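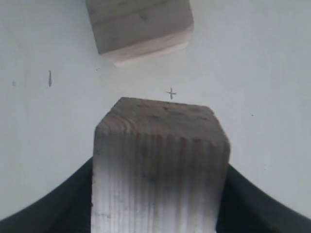
Search this site Search Go

Why Our Arm Kept Dropping Blocks
Project report, Cokville robotics elective, spring term

Our team had the block stacking task, and we picked it because it looked easy. Pick up a wooden block, carry it across the white table, set it down on the next one. By the end of January we had a program that did this beautifully. In February it started dropping things, and we ended up learning more from that than from anything that worked!

The setup

We used the lab's small arm with the two curved black fingers and a camera at the wrist looking down past them. The control software was our own, built on a class library called Givemano. The pencil marks on the table are for lining things up. We drew a little cross and told the arm to find it before every run, so that all our positions were measured from the same spot.

The fault

The first drop happened on a Tuesday. The arm closed on a block, lifted it, swung over and let go early. The block hit the table and bounced onto the floor. We blamed the block. Then it happened again with a different block, and after that the arm did something worse: it closed on nothing, reported a good grip, and drove its fingers down into the table until one of us hit the stop button.

That last one counts as a safety incident under the lab rules, so we filled out the form and ran at low speed from then on.

What we checked

Our first guess was slipping. The blocks have smooth grain on the sides and softened edges, and we thought the curved fingers might only be touching along a narrow strip. We tried 5 grip force settings. Higher force helped a bit, but drops still happened at the highest one.

Next we logged the finger position every time the grip closed. This was the fun part (yes, really, we cheered at a spreadsheet). After 2,000 log lines we could see the closed position creeping wider over a session, always in the same direction. The blocks had stayed the same, so the zero point had to be moving.

The cause was a set screw on the finger drive. It had worked loose, and every hard close shifted the coupling by a hair. Our grip check trusted that number completely.

The fix

We tightened the screw with thread locker and swapped in a new coupling from Stevis. The program now re-zeros the fingers after every 6 picks. It also stops the arm if 3 grip checks in a row look off, and the downward move has a hard height limit that the grip code can't override.

Still open

The re-zero step makes each run slower, and we would like to try the Softić force pads so the arm can feel a block directly. We also never tested blocks with chipped corners separately from clean ones. If another team picks this up next term, please start there, and check that screw first!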